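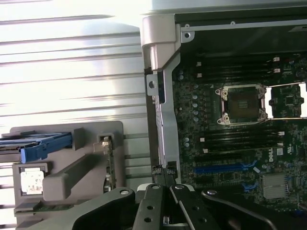
People say all sorts of things about computers. They say a computer is a brain in a box. They say it thinks, and that it's far too complicated for you to understand. I don't believe any of that, and I'd like you to doubt it too, at least until we've had the lid off one.

## Is it really a brain?

I don't think so. A brain is soft and grows by itself. The big green sheet inside a computer is called the **motherboard**, and it is a flat board with lots of little parts fixed to it. It's more like a town seen from an aeroplane, with roads far too thin to walk on. The roads are metal, and electricity travels along them.

The motherboard doesn't do sums or draw dragons. Its job is to hold the other parts and join them up, so that a message from one can get to another.

## The clever bit is missing!

The part that does the sums is the **processor**. Grown-ups sometimes point at the whole box and call it "the processor", and they are wrong. A processor is a flat square thing small enough to sit in your hand, and it fits into a **socket** on the motherboard. Around the socket is a metal bracket that holds it still.

Take the processor out and all you have left is a square gap with tiny metal contacts in it. You could press the power button 1,000 times and you would not get a single sum out of the machine.

Does it think? My friend Candela Esteban says hers does, because it beats her at chess. I asked her whether a calculator thinks when it works out 597 take away 7. She said no, that's just following rules. Well then.

## Does more memory make it cleverer?

Adverts love this one. Beside the socket are some long thin slots, and **memory** sticks push down into them. Memory is where the computer keeps what it is busy with right now, like the top of your desk while you do your homework.

A bigger desk is handy. It means you can have the atlas and the felt tips out together. It has never made anybody better at spelling, though, and extra memory doesn't make a computer clever either. Most kinds of memory also forget everything when the power goes off, so your saved story has to live somewhere else. We'll get to that.

## Who draws the pictures?

A screen is made of a huge number of dots, and in a fast game every one of them may need a new colour many times a second. Lots of computers have a separate part to work all that out, called a **graphics card**. It has a circuit board of its own, and often a fan too, because hard work makes it hot.

The card goes into one of the long **expansion slots** on the motherboard. The metal strip at one end of it is a bracket, and that part faces the back of the computer, where the screen gets plugged in. A card has to be lined up above its slot before it goes down.

Will a better card make you better at games? It will not. Bonifacio Cifuentes has a very expensive one and still drives into the wall on the first bend.
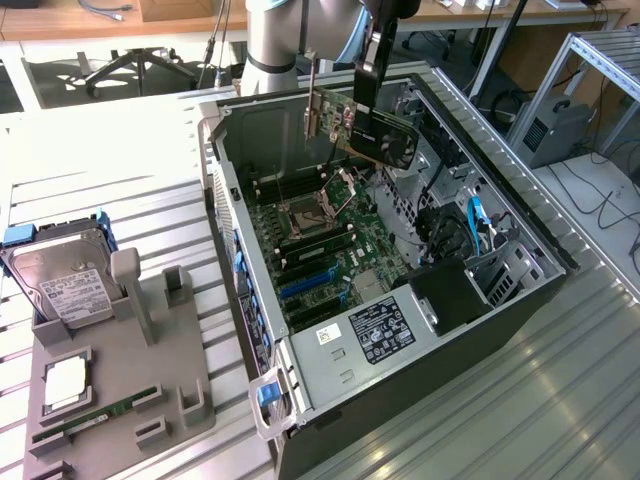

## Where does your story go?

Into a **drive**. A drive keeps things when the power is off, which makes it more like a cupboard than a desk. In some computers the drive clips into a holder called a **carrier**, which slides in and out of the case like a drawer.

You may have heard that when you delete something it is gone for ever. Be suspicious of that one. Very often the computer just crosses the name off its list, and the thing itself stays put until something new is saved on top.

Now see whether you can find the processor out of its socket. It's resting in a square hollow in a grey tray, and its top is a pale gold-pink metal lid. The lid is there to spread out the heat. I expected something grander, to be truthful. 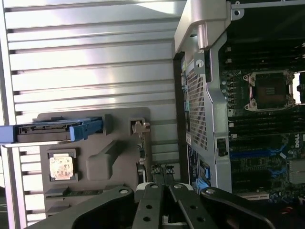 ## Don't take my word for it

Ask a grown-up if there is an old computer at home or school that doesn't work any more. If there is, these are the rules:

- A grown-up unplugs it and opens it. You don't do that part.
- Leave the metal box called the **power supply** shut. It can hold a nasty shock even when it's unplugged.
- Hold boards by their edges.

Then look for the slots and the socket. The socket may be hiding under a lump of metal with a fan on top, which keeps the processor cool. If you find something I've got wrong, write it down and tell your teacher.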